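Giltau Mending
@giltaumending · Friday · thread

ok laundry/mending day. long one, sorry. posting as I go

pile is 60 pieces from the Clotent swap and I have till 3 to get thru it – shirts first, then pants, then whatever that is at the bottom

rule for myself this time: look at every seam BEFORE folding. last month folded the whole lot, then had to open half of it up again. never again

steam iron is leaking. using it anyway. towel underneath

shirts done!! 2 missing buttons, one collar that's had it. rags

pants now. slower. checking hems, pockets, side seams, in that order. the heavy ones hold up fine, its the thin summer stuff that goes

the blush-beige one is nice tho. double row of stitching down the seam, thread just a touch lighter than the cloth. smooth, matte. would wear

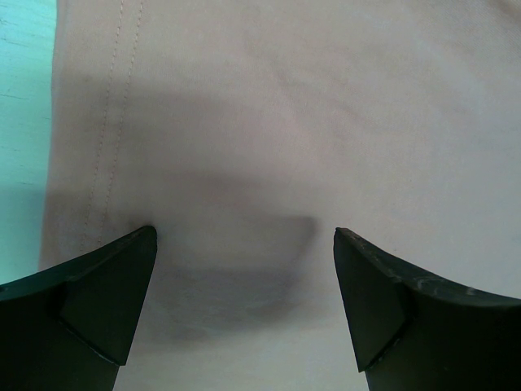

anyway keeping going. smoothing everything flat by hand first, then folding in thirds. halves leave a crease right where you dont want it

someone asked what thread I use – plain cotton, whatever Manolakis has in the sale bin. match it in daylight, shop lights lie

bottom of the pile is a curtain. ONE curtain. why

break. coffee. back for the socks

2,128 likes · 60 comments · Share

Recent from this account
Fixing a stuck zipper
Prornovton fabric market, what I got
Storing sweaters in September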